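Sondton air purifier – two weeks in, mostly good
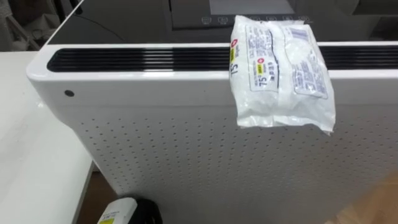
Got it during smoke season, the windows had been shut for days and the bedroom smelled like a campfire. Paid 97 for it, open box, Avgate had a couple left. Filter was sealed in plastic INSIDE the unit so take that off first, I ran mine a whole night before I checked. Smoke smell down a lot by the second morning. Not gone. The controls are a row of touch icons on top under the screen, pale gray on dark, and I need my glasses or a lamp to tell which is which. Fine in daytime. At 2 am, not so much. Also they beep. Every press. No way to shut teh beep off that I found.

Noise – low is nothing, I sleep through it. Medium is like a box fan in the next room. High I only use when we're out or somebody burned the onions.

Dust collects in the slats of the vent, the black shows everything. Soft paintbrush works better than a cloth. Vacuum brush ok too.

Filters are where they get you. Around 60 for a replacement and the light came on for my sister in law Danica after one winter, hers was new in February. She buys the off brand ones from Vostow, fits a little loose, she says no difference. Havent tried.

Auto mode is jumpy. Hairspray sets it off, toast sets it off, then it sits there calm while the neighbor grills right under the window. I leave it on low and forget about it.

Cord is short. Would not put it in a big living room, the bedroom is about its limit.

Would buy again at the open box price. Full price, maybe wait for a sale.

– Josué Batista, 13 September 2020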